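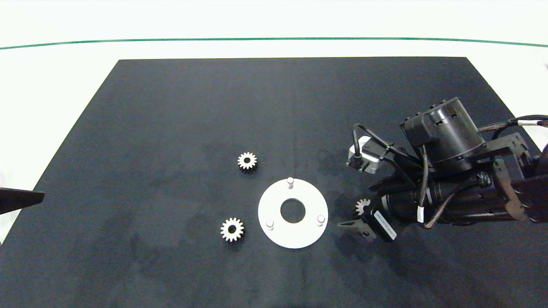 Unit 5: Fixtures and work area rules for small-part assembly

A cell is only as repeatable as the way its parts are presented. Before any program runs at speed, the work area has to match the setup sheet, and the setup sheet has to say where each part starts. In the gear exercise the plate with the three pegs goes near the middle of the mat, and the spur gears lie flat beside it, apart from each other, so the gripper can close on one without touching the next. Keep the large hole in the plate clear. Cables on the arm must have enough slack for the full move and must not hang where the fingers work.

Rules for the Rivas lab benches

Check the mat before each session. Wipe off smudges and replace it if the edges curl.

First run of any new program: reduced speed, one hand on the stop button.

Do not reach over the mat while the arm is enabled, even if it is holding still.

Set grip force from the table in the Dumwood manual, page 138. Do not tune it by feel.

Log every dropped gear, including the ones you pick up and put back.

A program is accepted after 101 cycles in a row with no drop. The full test is 500 cycles and is run in November.

Reading for next time: Grasimo handout, section on pegs and clearances.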